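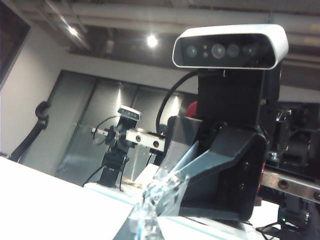

Dinora, Thu 24 July

Walk-through before doors, Teva single launch, Fastard Hall. Marked OK, NOT OK or UNPROVEN. I use the last one a lot.

1. Occupancy. License says 300. The promoter says 200 tickets sold and "a few" on the list. UNPROVEN. I want the list on paper at the door.

2. Fire exits. Stage left OK. Stage right opens, but the merch table is planned for that corridor and I was told it will be "pulled in a bit." Move it to the lobby. NOT OK until moved.

3. Extinguishers. Tags in date at the bar and mixing desk. The one backstage has a tag nobody could read to me. NOT OK.

4. Stage power. Drum riser and keyboards share a strip with the backline amps. The band says it has worked on the whole tour. Split it anyway.

5. Sound level. House limiter set at 97 dB. I asked to see it trip and was shown the label. UNPROVEN, retest at soundcheck with the full band, including the horn player.

6. Speaker hangs. Paperwork from Dinsa covers the left side only. Same crew, same day, they say. Then there should be a second sheet. NOT OK.

7. Cable runs. Taped at the front, bare behind the monitors. Singer walks there in the last song. Ramp it.

8. Haze. Tested, alarm zone isolated, name of the person switching it back on left blank. Fill in the blank.

9. First aid. Kit full. OK.

10. Street line. Teva's label talks about 3,000 fans online. I doubt many of them live in Dinora, but put the barriers out by six.

Recheck items 1, 2, 3, 5 and 6 before doors. No signature from me on promises.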